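Thursday

Up before six. Dark, and cold enough in the kitchen that I put on the thick socks for the first time since spring. Porridge, two coffees. I meant to start stripping the hall by seven and was on the ladder at twenty past.

The hall paper is older than I thought. Under the beige stripe there is a green one, and under that something brown with ferns on it that comes away in strips as long as my arm if the steamer gets enough time on it. The trick is patience, and I don't have much. Where I hurried I took plaster off with the paper, two bad spots by the meter cupboard and one the size of a saucer behind the door. They'll have to be filled before anything goes up.

Did the long wall until ten. Bagged everything as I went, because last time I left it on the floor and it stuck down overnight like porridge in a pan.
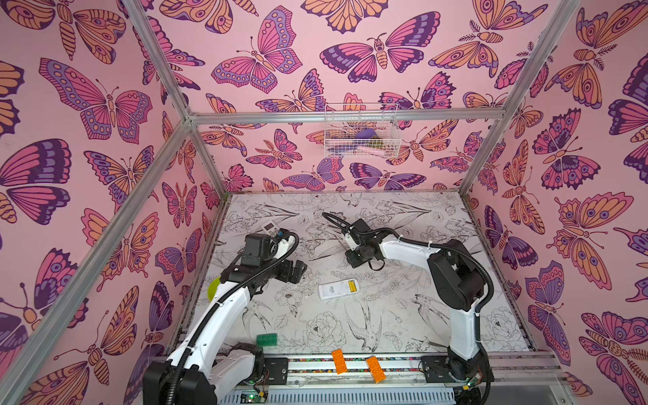

The question is still what to put up. I've had the Urkuner sample book on loan from the shop in Driventon for most of October and it has to go back. Plain would be the sensible choice and I've been told so by everyone who has come to the door. But the hall has no window, and plain off-white in there looks like a dentist's. I keep going back to the big butterflies, the ones with the purple outlines and the peach-orange in the wings on pale pink, with some of them turned every which way so there's no obvious up or down. It's a lot of pattern. With insects running over the corners like that a crooked join wouldn't show so badly, and my joins are always crooked.

Measured the hall again after coffee. The chimney breast sticks out more at the bottom than at the top: 860 mm across at the skirting, 830 at the picture rail. I did it three times and got the same. No wonder the last person gave up and put a coat rack over it. It means every length on that stretch will run off true and need trimming by hand, and I can't trust the printed edge to do it for me.

Drove to Mistov after that for filler, lining paper and a new blade for the scraper. Road works at the bridge again, one lane, a long wait. The hardware place had the filler but only the big tub. I took it. Lining paper in the heavier weight was sold out until next week, so that part is on hold whether I like it or not. Stopped at Urbonaitė for bread. They had the dark rye with caraway, and I bought two and put one in the freezer.

The quote for a decorator to do the whole hall and stairs was around 300 for the labor, paper not included. I had it folded in my coat pocket and read it again in the car. It isn't unreasonable. I'd just like to have done it myself, and I've already done the nasty part. 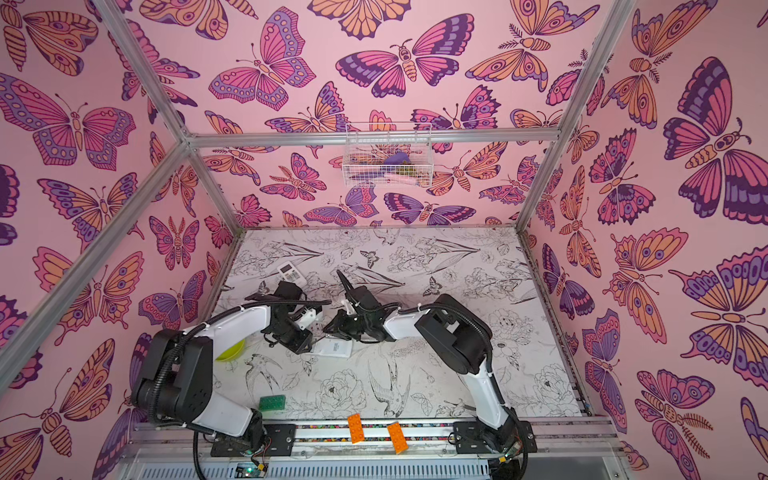
Back by one. Rye with cheese and the end of the pickles. Then filler, first coat, in all three holes. It goes on like cake icing and sags if you overdo it, so I went thin and will go again tomorrow. While it was setting I sized up the stairs. There is a long drop on the outer wall where I can't reach from the ladder, and the ladder can't stand on the treads. I need to borrow a board or rent a proper stair platform. Made a note to ask about it when I take the sample book back.

Shoulders very stiff by three. Took it as a sign and did small jobs sitting down: wrote the gas reading on the calendar, paid the water, went through the drawer where batteries end up. Half of them were dead and there's no telling which half by looking, so I sat there with the flashlight trying them two at a time. Kept five. The dead ones are in a jar for the drop-off.

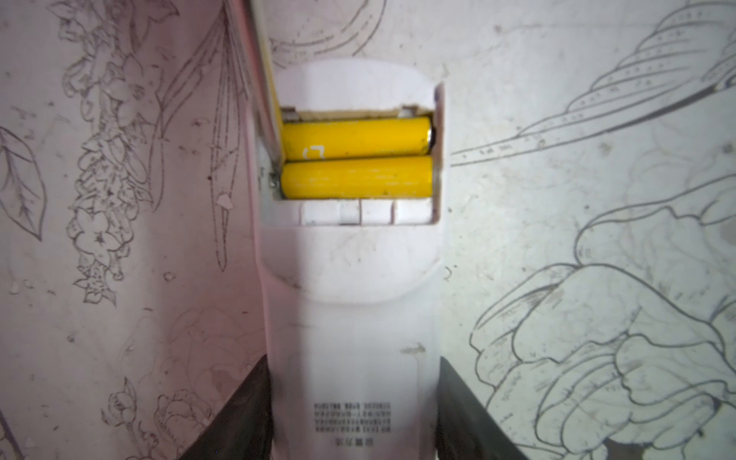

Two yellow AAs, side by side.

Soup for supper, the leek one from Sunday, with too much pepper. Rain started while I was eating and came in hard from the west. Went up to look at the spot over the landing. No drip, but the stain may be a little wider than it was, and there's no point papering under it until I'm sure. I drew around it in pencil so I'll know.

Read a few pages, couldn't keep my eyes on it. The room felt stuffy after all that steam in the hall, so the window is open a crack, rain or no rain.
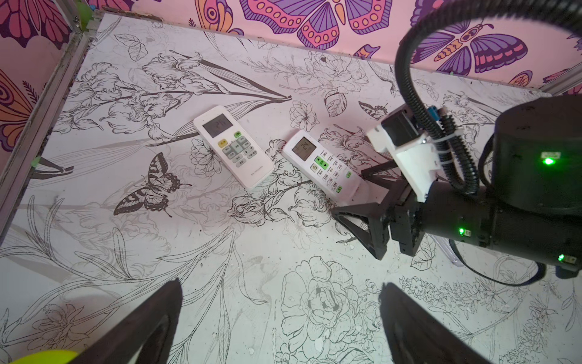

AC remotes, both of them. The one on the right says 24.

Tomorrow: second coat of filler, sand the first wall, ring about the stair platform. Sample book back to Driventon before they close. Leave the bread out of the freezer overnight - no, it's fine, there's still most of a loaf.

Bed at half past nine.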